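[ops-automation] Re: Galley cell, changes to the shift sheet

4 min read

From: Korkor Quartey
Date: Feb 27, 2026

Linnea, list,

Answers to the points on staffing are below your quoted text. First, the cell as it stands at Trelar: two arms, one bench, plates and mugs from the staff kitchen on the second floor.
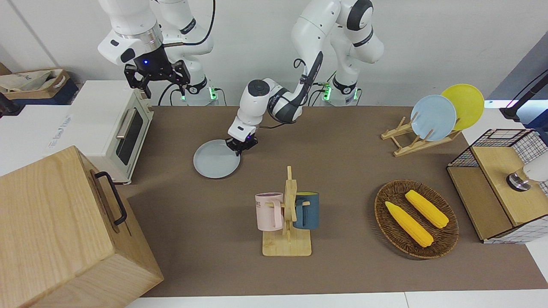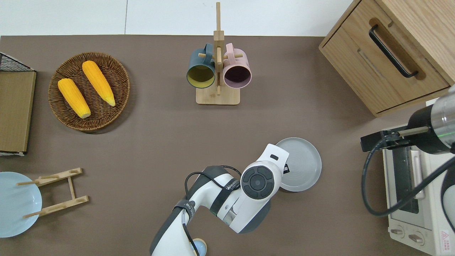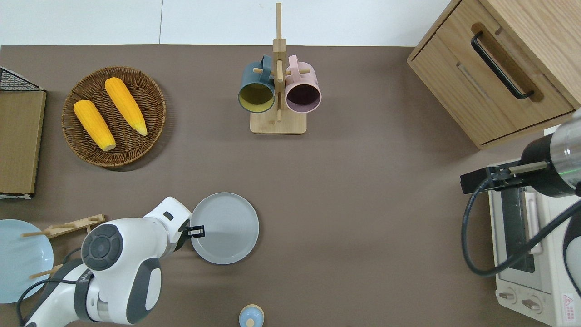 Two-arm bench, Trelar kitchen, a plate on the tabletop between rack and oven.

Linnea Granström wrote:

> I have read the shift sheet twice and I still can't tell who owns the
> bench between the end of lunch and the afternoon handover. At Endlow we
> left that open and the kitchen porters ended up doing resets on top of
> their normal work, unpaid in the sense that no time was booked to it.
> Our log for August had 181 resets. Most were short. They still broke up
> the afternoon.
>
> Second point: the sheet says "attendant" throughout. Is that a role with
> a grade, or whoever is nearest?
>
> Third, I would like the arms to have fixed zones. Ours crossed over the
> middle and staff stopped trusting the bench edge as a safe place to
> stand.

On ownership. The bench is owned by the early shift until handover and by the late shift after it. There is no gap. A reset is booked against code 45, which payroll already accepts, and it counts as working time in full. If resets exceed 12 in a shift, the attendant stops the cell and finishes the plates by hand. The decision is the attendant's and does not need a call to engineering.

On the title. Attendant is a graded role as of this version of the sheet. It sits one step above kitchen assistant. Two people per shift are trained, one is assigned. The training is the Ehlers package plus a half day at our own bench. The half day covers plate pickup from the flat, rack placement, mugs on the tree, and stopping an arm when it is over the oven. The last item was added at the request of the late shift, who wanted practice reaching the stop with a gripper over the appliance.

On zones. Partly agreed. A hard split down the center of the table won't work for us, given that the plates have to pass from one side to the other. The proposal is a shared strip in the middle, one arm in it at a time, enforced in the controller. The other arm waits outside. This costs cycle time. I would accept the cost. The staff side of the table is kept for people during loading, with both arms parked.

What changes for the kitchen staff in practice:

Rack loading by hand drops. Checking goes up. The checking is standing work and less varied than what it replaces, and two of the early shift have said so in writing. I don't have a fix beyond rotation. Rotation is set at every 2 hours and should be read as a maximum.

The oven door is not an automated step. Anything hot is handled by a person. Please do not let Stendora's slides suggest otherwise to your management; that part of the deck describes a different cell.

Basket contents are test items only and are not served.

Still open: noise measurements, and whether the attendant grade carries over if someone transfers to a site without a cell. I have asked HR for the second and will post the reply to the list unedited.

Korkor

--
You are receiving this message as a subscriber to ops-automation. Get the monthly digest by email. Unsubscribe at any time.

Comments (3)

portside_m
Is the 12 limit counted per attendant or per cell? Our sheet was copied from yours and the line is ambiguous.

Linnea G.
Per cell, as I read it. Korkor, please confirm. The shared strip is fine with me if the waiting arm is stationary and not creeping.

dhw
We tried rotation at the same interval. People swapped early anyway and it made no difference to the error count. I'd put the early swap in the sheet so it's allowed.

This site uses cookies to keep you signed in to the archive. Accept / Manage settings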